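Automation at an Assembly Workplace and Its Meaning for the Operators
Project report, Group 11. Students: Solange Brito, Josué Batista. Supervisor: Krystyna Jasińska. Submitted 02/10/2019 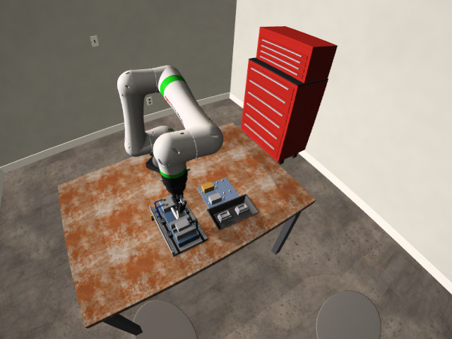
1. Background

Our project was made together with Sarutwood, a company which assembles small parts for door controls. The assembly of one product, called Zanex, was until June fully manual. In that month the company moved the insertion step to a robot cell. We did not study the robot program itself. Our question was how the work of the operators changed and what they think about it.

Before the change, one operator took the parts, put them in the fixture, closed the clamps and pressed the parts together by hand. The last movement needs some force, and it was repeated up to 700 times in one shift. Several operators had reported pain in the thumb and the wrist.

2. Method

We interviewed 14 employees of the assembly department. Each interview took half an hour and was made in a meeting room without the managers. We also observed two full shifts and wrote down the tasks in a table (Appendix A). For the planning of the cell we used a simulation model, which was prepared in the earlier course by our group and shown to the operators at the first meeting.

The model was more useful in this meeting than we expected. Ivone Miranda, who has worked at the company for many years, noticed from it that the person who refills the parts would have to reach over the fixture. The layout was then changed and the parts were moved to the side of the operator.

3. Results

3.1 Tasks

The pressing by hand is gone. The operator now refills the parts, checks the finished pieces and restarts the cell when it stops. One person can take care of the cell and also do the packing at the next table. The target for a shift was raised to 1000 pieces. During our two observed shifts the target was reached once. In the other shift the cell stood still for a long time after a clamp did not close correctly, and the operator had to wait for the technician.

3.2 Opinions of the operators

Most of the interviewed persons said that their hands are less tired. At the same time, many of them described the work as more lonely. Earlier two people sat beside each other and talked during the work. Rosimeire Teixeira told us: "I am not so tired in the evening, but I must always listen if the machine sounds wrong."

The waiting for the technician was the most frequent complaint. The operators know the common errors well, but they do not have the password for the service menu. Some of them felt that the company does not trust them.

3.3 Training

The training took one day and was mainly about safety. Five persons wanted a second day with practice in clearing errors.

4. Recommendations

We recommend that the operators get a limited access to the service menu, with the three most common errors. The packing and the cell should be rotated every two hours. Sarutwood has accepted the rotation and will test it. The question of the access is still open with the supplier, Givanness.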